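Hinge screws stripping on old kitchen cabinets – fill the holes or move the hinges?

Posted in: Home Repair > Kitchens and Cabinets

cabinetcase
Started this topic

Okay, I need opinions before I make this worse. We bought a little house last spring and the kitchen has the original uppers, face frame style, painted so many times that the doors don't really close so much as stick. I've been taking the doors off one at a time to strip them. Fine. Slow, but fine.

The trouble is the hinge screws. About half of them come out and the hole is just mush behind them. I put the first door back up on its old screws and it held for a day and then the top hinge let go while I was reaching for the coffee. Nothing broke except my mood.

So do I fill the holes and go back in the same place, or move the hinges up an inch and start fresh in solid wood? I've got 30 doors to do, counting the tall pantry, so whatever I pick I'm going to be doing it a lot.

Tools I have: a drill, a bunch of hand screwdrivers, a chisel I'm a little scared of.

tindness_tom
Reply

Fill them. Toothpicks and wood glue, pack the hole tight, let it set overnight, snap them off flush, drill a small pilot and go back in. I did my mother's whole kitchen in Tindness that way and those doors are still hanging.

If you move the hinges you've got the old mortises to patch and paint over, and you WILL see them. Every morning. Forever.

grandpa_lathe
Reply

Toothpicks are okay for a closet. For a kitchen door that gets opened ten times before breakfast I'd use a hardwood dowel. Drill the hole out clean, glue in a dowel, trim it, pilot it, done. It takes a few more minutes per hole and you never think about it again.

Also put the drill down for the last part. Drive the screws by hand. Most of the stripped holes I get called about were done by somebody leaning on a driver.

tindness_tom
Reply

With respect, he's got 30 doors. If they've got two hinges each and every hole gets drilled out and doweled, he'll be at it until the kids are in college.

cabinetcase
Reply

She, but yes, also no kids, so I guess I have time.

Grandpa, when you say by hand, which screwdriver? The screws are Phillips but they're old and some of the heads are half full of paint. I've got a cheap set where everything feels loose in the slot.

grandpa_lathe
Reply

Sorry about the he, ma'am, though that one was Tom's.

Clean the paint out of the heads first. A pick or the corner of a utility blade, then tap the driver down in there with a hammer so it seats. For the size, most cabinet hinge screws are a #2. Get one good #2 with a fat handle and throw the cheap ones in the drawer with the takeout menus. The fat handle matters more than people think, that's where your turning comes from. You want to wrap your fingers right over it and keep the thumb along the side, and lean in while you turn. 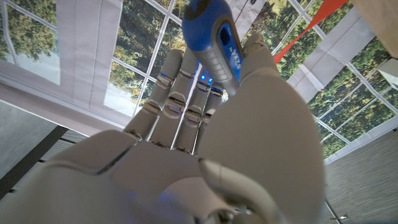 KIRUM, October

Since the grip question keeps coming up, I'm pasting in a bit from the handout we give out at our tool evening. A #2x4 like the blue one is what we tell people to buy first. The number is printed right on the handle, so you can find it in a full drawer without reading tips under a lamp. And look for a softer panel down the side with some ribbing to it. Smooth handles are pretty in the store and miserable by the fifth hinge.

How we teach it: push first, turn second. If the driver starts to climb out of the screw, stop right there and push harder before you try again. Two slips and the head is rounded over and now you've got a different project.

For stuck screws, try tightening a hair before you loosen. It sounds backwards but it cracks the paint around the head.

– Ruth Cuervo (username ruthc_kirum)

montes_paintco
Reply

Ruth, good stuff, and I'll add one from the painting side. Score around each hinge leaf with a sharp blade before you touch a screw. If you don't, the leaf pulls up a big flap of old paint and you end up sanding half the face frame. Ask me how I know.

And please, house that old, test the paint for lead before you sand anything. The OP said "painted so many times," and that made my neck prickle.

cabinetcase
Reply

Tested before I started! The top layers came up clean and one of the bottom ones did not, so I've been using a chemical stripper outside on the doors and leaving the frames alone for now. I have a call in to someone about the frames.

Scoring the hinges is a great tip and I wish I'd had it five doors ago.

eliseo_b
Reply

Going to disagree with pretty much everyone. I'd move the hinges.

My reasons: the wood around those holes has had decades of door weight pulling on it. You can glue in all the dowel you want, but if the frame itself is cracked along the grain behind the hinge, the plug just comes out with the crack. I had exactly this in our place in Zekuvdale. I doweled four doors, felt great about it, and two of them let go over the winter. Then I moved the hinges an inch and a half in toward the middle of the door and they've been solid. Patching the old mortises was an afternoon with filler and a sanding block.

Tom says you'll see the patches every morning. I can't find mine and I know where they are.

tindness_tom
Reply

Eliseo, if the frame is split then sure, different story. But you glue and clamp a split. You don't walk away from it and leave it in there. It'll keep going.

eliseo_b
Reply

I did glue it. I also moved the hinge. Belt and suspenders.

grandpa_lathe
Reply

He's not wrong that you have to look for cracks. Take a flashlight to every hole before you fill it. Hold it low, so the light rakes across. If you see a line running up and down from the hole, work some glue in with a thin blade, clamp it overnight, and THEN dowel it. I still say same location.

What brand was your glue, Eliseo? And how cold was that kitchen?

eliseo_b
Reply

Yellow wood glue out of the garage, no idea how old. And cold. We hadn't gotten the heat sorted out yet.

grandpa_lathe
Reply

Well, there you go.

eliseo_b
Reply

Ha. Okay, maybe. I'm keeping my hinges where they are, though.

pantry_moth
Reply

Can I jump in with a dumb question? I'm following along because I have the same cabinets, I think. Why not just use longer screws? I went up half an inch on mine and they bit fine.

ruthc_kirum
Reply

Not dumb at all. It works if there's solid wood back there, and on a face frame there often is. Just measure the thickness first so you don't come out the back and scratch your plates. On the door side it's a no, the doors are usually too thin. Put a piece of tape on your drill bit as a depth stop, too, and rub the screw threads on a candle stub before they go in. Makes a huge difference when you're turning by hand.

pantry_moth
Reply

Candle stub! I have so many candle stubs. Thank you!

cabinetcase
Reply

Update for anybody still reading. I did three doors over the last couple of days, each a different way, because you people can't agree.

Door one (over the stove) got toothpicks and glue. Easy, a little messy, and I ate one of the toothpicks out of habit before I remembered it had been sitting next to the glue. Feels tight.

Door two (next to the window) got dowels. I was slow and I drilled one hole a little crooked, but the screws went in like butter with the candle wax and I really like how solid it feels. The new screwdriver is so much better, my old ones must have been worn down to nothing. Wrist is sore but in a good way, like after gardening.

Door three was the one that fell on me. Flashlight trick showed a crack running up from the top hole, maybe as long as my pinky. So that one is glued and clamped right now and I haven't decided. Leaning dowel in the same place, sorry Eliseo.

Also found out the hinges aren't all the same! Somebody replaced a few along the way and the barrel is a different shape. Do I match them or leave it?

montes_paintco
Reply

Match them if you can see them side by side. Otherwise leave it and save your money. I paid 890 for new hardware in my own kitchen and my husband still hasn't noticed.

tindness_tom
Reply

Label every door and every hinge before you take any more down. Painter's tape inside the cup of the hinge leaf, number on the tape, same number inside the cabinet. Old doors only fit their own hole. And keep the screws for each one in a sandwich bag with the same number on it.

cabinetcase
Reply

I have five doors in the garage right now with no labels on them whatsoever.

tindness_tom
Reply

Oh no.

grandpa_lathe
Reply

Hold each hinge up to the frame and match the paint lines. The old edges will line up like a key. It'll take you an evening, put some music on.

cabinetcase
Reply

Going out there now with a flashlight and a roll of tape. Will report back on door three when the clamps come off.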